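Small Boards, Short Notes

Akosua Quansah keeps a small whiteboard on her desk in Oltodthorpe and writes one word on it each morning. She has done it since April. A board with a thin black frame takes up little room on a tabletop. 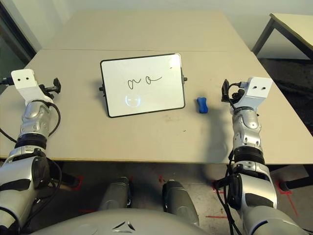 Page last changed: 29 July 2021

Marker left overnight is harder to wipe — a felt eraser kept beside the board helps. Quansah cleans hers before lunch.

We use cookies to remember your settings. Accept | Decline
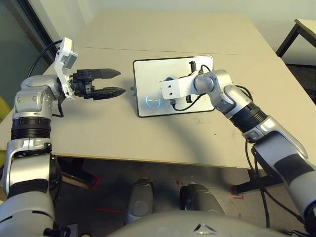 She lays the board flat to clean it and works from left to right.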